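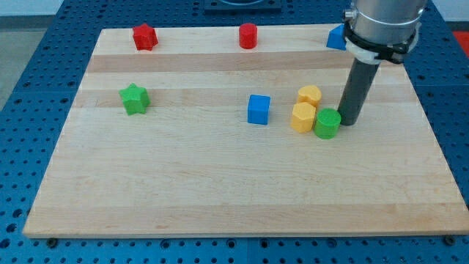 3.2 Shape words in everyday talk at home

Most earlier work on the growth of shape vocabulary has been carried out in nurseries, where adults tend to name shapes as part of a planned activity. Much less is known about how the same words are used at home, where talk about the form of an object is usually brief and serves some other end. A parent may ask a child to pass the round plate or to fold a napkin into a triangle without any intention to teach. The Tudum study was set up to record talk of this second kind in two towns, Fetau and Gultley, and the present section sets out what was found about the words themselves. The question of how far home talk predicts later skill in number and measurement is left to Section 4.

A total of 107 families took part. Each family kept an audio recorder in the main living area during two mornings in June, and all speech addressed to the child was written out in full. Shape words were identified with the Snorradóttir list, which contains 27 entries and separates names for flat shapes, names for solid shapes, and words for parts such as "corner", "edge" and "side". Words outside the list were kept if an adult clearly used them to refer to form. In practice this meant a small number of comparisons, among them "like an egg" and "like a roof", which were coded apart from the main entries and are not included in the counts given below.

Flat names were used far more often than solid names in both towns. "Circle" and "square" were the most common, and each was regularly applied to objects that are not flat at all. A tin was called a circle, and a box of tissues was called a square or, less often, a rectangle. Adults rarely corrected such uses when they came from the child, and they produced them freely in their own speech. The word "cylinder" was heard in only four homes. In these homes it was used more than once, which suggests that it belonged to the ordinary stock of words in the family and had not been brought out for the recording.

The pattern is less surprising when one considers what a listener needs. In ordinary talk an object is picked out by whichever feature separates it most quickly from its neighbours, and colour will often do this work before shape is called upon. Where two objects share a colour, as the red star and the red cylinder do in Figure 2, the speaker has to turn to some other feature, and it is in settings of this sort that shape words might be expected to appear. The recordings support this view in part. Adults did turn to form when colour failed them, but they turned just as readily to size or position ("the big one", "the one by your foot"), and many requests were settled by pointing, as far as could be judged from the sound alone.

"Star" calls for separate comment. It was among the earliest shape names reported by parents, and it was used with confidence by children who did not yet use "triangle". It is also the only common entry on the list that names a thing in the world before it names a shape. Children meet it in songs, on clothing and on wrapping paper – usually with its points already drawn in – and it is doubtful whether a child who says "star" has noticed anything about the number or arrangement of those points. For this reason "star" was left out of the combined score used in Section 4, although the main results are unchanged when it is put back.

Part words showed the clearest difference between the towns. Families in Gultley used "corner" and "edge" more often than families in Fetau, and they used them across a wider range of activities, including cooking, dressing and tidying. The difference remained after the amount of talk had been taken into account. It did not follow the schooling of the parents, and no firm explanation can be offered here. Some of it may reflect local habit: in Gultley "edge" is widely used for the crust of a loaf, and a share of the recorded uses came from talk at the breakfast table. Such uses were kept in the count, as there is no sound basis for deciding that a child hears them as a separate word.

Two limits should be noted. Sound recordings do not show what the speakers were looking at, so the object referred to had to be worked out from the surrounding talk, and uses that could not be settled in this way were set aside. The mornings chosen may also have favoured certain activities over others. Bath time and bedtime reading, both of which are likely to contain talk about form, fell outside the recorded hours in nearly every home.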